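October 20, 2019

Pledska coatings, weathering panels, second pull. Entry by Jin-sol Nam.

Pulled the rack at 934 hours. The plan said 1,000, but the chamber goes down for service and I wanted all the panels out at the same time. Chang-ho agrees the missing hours won't change the ranking. I'll note the real number on every sheet so we don't end up with two versions in the report.

Panels rinsed with deionized water, blotted, left in the holder overnight. Gloss read at 60 degrees, then adhesion by cross-cut on the lower third only. Upper third is kept clean for the color readings.

Lista (the old binder): chalking on the top edge of both panels, wipes off on a black cloth. Gloss has dropped by more than half. Cross-cut is still good, small flakes at the intersections and nothing past that. Same as we saw in May, so I'm fairly sure the chamber is behaving.

Camwood: better gloss than Lista, worse adhesion. One panel lost a whole square when the tape came off. I repeated it 20 mm to the left and got a clean result, so it could be a bad spot in the primer. Chang-ho thinks I cut too deep the first time. Possible - the blade was new. I've put the piece of tape in a sleeve behind this page.

Shehata: no chalking that I can find. Slight yellowing against the retained panel, visible under the daylight lamp and hard to see under the ceiling lights. Blisters along the scribe, small, all on one side. The panel was mounted with that side down, so water was probably sitting there. Need to rotate the panels in the next run. It's in the method already and I missed it. 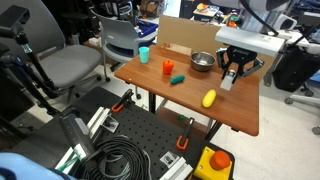
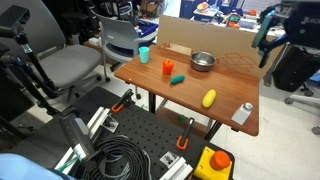 Table with the cup, pepper, cucumber, bowl and corn, both shots.

Color readings still to do. The meter wouldn't pass its white tile check this afternoon. Cleaned the tile with lens tissue, tried again, same failure. Let it warm up for an hour and it passed, but only just, and I don't want to use numbers from it until it has been checked against the other tile. Chang-ho has that one in his drawer.

Notes on film thickness: the Camwood panels were thin to begin with. I went back to the application sheet and the draw-down bar listed there is the smaller one. Lista and Shehata were both done with the larger one. So the gloss comparison is fine but I wouldn't lean on the blister result for Camwood either way. We should redo 2 panels with the right bar and put them in beside the next Shehata set.

Discussed with Chang-ho how long to run that set. He wants 3,000 hours and no early pull. I'd like one look in the middle, even if it's just gloss and photos, because if the scribe starts to go we'd lose the rate completely. Left it open.

To do:

- get the second tile, recheck the meter
- color on all panels, three spots each, upper third
- new Camwood panels, larger bar, measure dry film before they go in
- order cross-cut tape, last roll is nearly finished
- rotate panels at every rinse, and write it on the chamber door
- fix the header on the May sheets, hours are in the wrong column

Retained panels are back in the dark cabinet, second shelf. The scribed ones are on the bench under foil, please leave them flat.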